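Flat check before handing back the keys: my list, with comments

I rent the upstairs flat on Garcia Terrace and we get an inspection every April from Dristier Lettings. After last year's fuss over the smoke alarm I started keeping my own list, and a few of you asked for it, so it's typed up properly now (well, properly-ish). Tick, cross or "ask" next to each one, and write a comment even when it's a tick!

The round wooden box and the orange fruit.
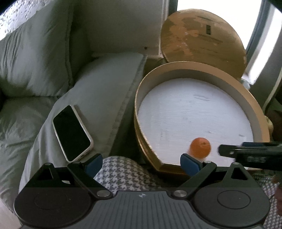
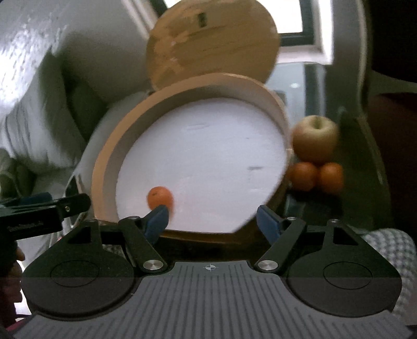 Marjoram Lane reader, downstairs flat: can I put in a word for doing the alarms first? I left mine till last, the button was stuck, and the inspector was already on the stairs. Also please add the stopcock, I lived there two years before I found mine.

Fair enough, alarms have gone to the top and the stopcock is in.

1. Smoke alarms, hall and landing
Tick. Pressed and held till they shouted. The landing one is a Guveo and takes ages to stop, so warn the neighbours.

2. Carbon monoxide alarm
Tick. Still on the shelf near the boiler, date on the back is fine.

3. Stopcock
Tick, but stiff. Under the sink behind the bleach. I turned it a quarter and back again and didn't force it.

4. Boiler
Ask. The pressure was a bit low so I topped it up, and I want to know if it drops again. Service sticker is there but the writing has faded to nothing. I've emailed for a copy of the certificate, job number 1505.

5. Sockets and leads
Cross! The double socket behind the sofa has a crack across one corner. Not using it, tape over it, reported. I also got rid of the old extension lead I'd been running the lamp and the heater off (I know, I know).

6. Windows
Tick for the bedroom. The kitchen one shuts but you have to lift it as you push. It was like that when I moved in and it's on the original inventory, page 3, so keep your inventory somewhere you can find it.

7. Damp and mould
Ask. Small grey patch above the bath, size of a saucer. Wiped it down with the Ollex spray and it came up lovely, but I've noted it anyway in case it creeps back.

8. Stairs and handrail
Tick now. One bracket was wobbling, so I tightened it with a butter knife and then, feeling guilty, with a real screwdriver.

9. Fire door to the shared hall
Cross. Doesn't close on its own from half open, it just sort of leans there. Reported with the socket, same email.

10. Meter readings
Electric 1112. Couldn't read the gas because the cupboard is locked again and the key isn't on the hook.

Score so far: 2 crosses, and the gas meter still to do once somebody lets me have that key.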